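Der unterschätzte Platz: Warum ein kleiner Tisch mehr kann als ein großer

Ein heller Holztisch, ein Papierkorb, ein dunkelgrauer Teppichboden. Mehr braucht ein Arbeitszimmer manchmal gar nicht, um richtig gut zu werden.

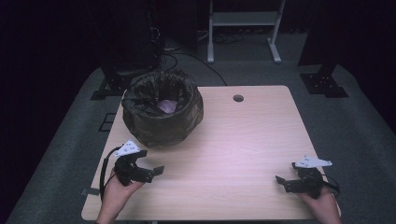 Quadratisch, praktisch, ziemlich schön

Ich gebe es gleich zu: Ich bin ein Fan von quadratischen Tischen, und zwar schon seit meiner Ausbildung. Damals stand in der Werkstatt ein Exemplar aus Esche, an dem gefrühstückt, gezeichnet, geleimt und gestritten wurde, und jeder Lehrling wollte an genau diesen Platz. Rechteckige Schreibtische haben immer ein Vorne und ein Hinten, man sitzt davor wie am Schalter. Um einen quadratischen Tisch kann man herumgehen! Man kann sich übers Eck setzen, man kann ihn mitten in den Raum stellen, und plötzlich ist das Zimmer kein Schlauch mehr.

Bei hellem Holz kommt noch etwas dazu. Eine blasse, kaum gezeichnete Maserung nimmt das Tageslicht auf und gibt es weiter, gerade über einem dunklen Boden. Dunkelgrauer Teppich gilt vielen als Bürosünde der alten Schule. Ich finde ihn großartig, sobald etwas Helles darauf steht. Der Kontrast macht die Tischplatte zur Hauptsache, und leise ist so ein Boden auch noch (wer je über knarzendem Laminat telefoniert hat, weiß das zu schätzen).

Das kleine runde Loch

Über Kabeldurchlässe wird selten geschwärmt, also übernehme ich das. Ein rundes Loch nahe der Kante, dunkel und klein, und schon hat die Lampe einen ordentlichen Weg nach unten. Der Möbelbauer Thirumalai Thampi, den ich im April in seiner Werkstatt in Tarkusitz besucht habe, bohrt es grundsätzlich erst, wenn der Tisch im Raum steht. »Vorher weiß doch kein Mensch, wo die Steckdose ist«, meint er und zeigt mir eine Kiste mit 31 Probestücken, jedes mit einem anders gefrästen Rand. Mein Liebling war eines mit ganz leicht gerundeter Kante, über die man ständig mit dem Daumen fahren möchte.

Sein Tischmodell heißt Fellcombe, kostet in der kleinen Ausführung 269 Euro und wird in elf Tagen gebaut. Schubladen hat es keine. Thampi hält Schubladen an kleinen Tischen für Verstecke, in denen alte Quittungen alt werden, und ich fürchte, er hat meine gesehen.

Der Korb darf nach oben

Nun zum Papierkorb, dem Stiefkind jeder Einrichtung. Normalerweise verschwindet er unter der Platte, wird mit dem Fuß umgestoßen und erst beachtet, wenn er überquillt. Dabei ist die schönste Art, einen Schreibtisch aufzuräumen, ganz einfach: den Korb für ein paar Minuten auf den Tisch stellen! Links hinten in die Ecke, dann bleibt vorne die ganze Fläche zum Sortieren. Alles, was weg soll, hat einen kurzen Weg, und man sieht von oben, was schon drin liegt. Auf dem Tisch in unserem Bild ist das ein kleines, zerknülltes Etwas in Rosa-Lavendel, das am Boden des Korbs ruht, und ich muss sagen, zum dunklen Olivgrün des Beutels sieht das beinahe komponiert aus.

Überhaupt, der Beutel. Weiße Mülltüten leuchten aus jedem Korb heraus, schwarze wirken schnell nach Baustelle. Ein dunkles Olivgrün hält sich zurück und passt zu Holz besser als fast alles andere. Wichtig ist der Rand: großzügig über die Kante schlagen und ruhig in Falten liegen lassen. Straff gezogene Beutel rutschen beim ersten schweren Wurf nach innen. Bei runden Körben hilft es, den überschüssigen Stoff an einer Stelle zu raffen und zu verknoten, am besten auf der Seite, die zur Wand zeigt.

Was auf den Tisch kommt und was nicht

Nach dem Sortieren wandert der Korb zurück auf den Boden, und die Platte wird abgewischt, mit einem nebelfeuchten Tuch und immer in Faserrichtung. Für geöltes Holz empfiehlt Thampi zweimal im Jahr eine hauchdünne Schicht Öl, für lackiertes gar nichts. Danach kommt die schwierigste Übung, nämlich das Wiedereinräumen. Ich lege zuerst nur das zurück, was ich am selben Tag benutze. Bei mir waren das zuletzt ein Notizbuch, ein Stift und eine Tasse, die Schere durfte am Abend nachrücken.

Der Rest liegt seitdem in einer Schachtel im Flur. Zweimal bin ich hingegangen, um etwas herauszuholen, einmal davon war es der Locher.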